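Jistemholm Street Neighbors, March meeting, notes by Rin Yoshida

Started at 7 on the dot, which has to be a first for us! I'm taking notes again because I was the one who showed up with a pen, so apologies in advance for my spelling and for anything I missed while getting coffee.

Present: Danica Krasniqi (chair), Lumturie Radonjić, Kalliopi Babić, Aishwarya Marar, me. The Cinlow folks sent word they'd rather read the notes.

Last meeting's notes: approved, with one fix. I wrote that Kalliopi was against the plum trees. She is very much for the plum trees. It's the crabapples she can't stand.

Street trees: we spent most of the evening on this. The city will let us plant along the north side as long as we pay for the stakes and do the watering for the first two summers. Danica had a quote from Živković Nursery for $2,000, delivery included, and I thought that was pretty fair for the size of the trees. Lumturie thought it was steep and wants to ask Jundon what they'd charge. We went back and forth on that for a good while (sorry, Aishwarya, I know you had a bus to catch). In the end we agreed Lumturie gets the second quote and we vote next month. I did say I'd hate to lose the planting season over it – so please, Lumturie, call them soon!

We have $1,000 set aside already. Aishwarya would like to raise the rest with a bake sale, and Kalliopi offered her driveway. I said I'd do lemon bars.

Watering: Danica passed a sheet around and it came back with two names on it, both of them mine. I crossed one out. Kalliopi then took the corner by the mailbox, and Lumturie will do the stretch in front of her own place but not past the hydrant.

Speed bumps: no answer from the city yet. Danica will write again. Aishwarya wants the letter to mention the school pickup line, and we all liked that.

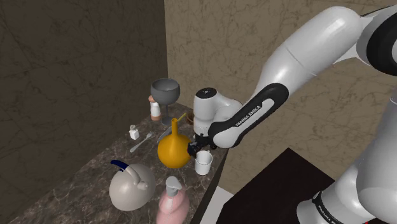

Block party: we talked about moving it later in the summer so it doesn't land on top of the Cinlow one. Kalliopi is still holding the folding tables from last year and would love her garage back. I'm all for a potluck again, though could we please have a sign-up list this time – we had five potato salads and no forks.

Other business: the porch light at the corner house is out again, and Lumturie will knock and mention it. Aishwarya found a child's blue mitten and has it at home.

To do before next time:
Lumturie – Jundon quote, porch light
Danica – letter to the city
Aishwarya – bake sale flyer
Kalliopi – measure the driveway
Me – type this up, lemon bars

Next meeting is at Danica's, same time. Bring a chair if you can.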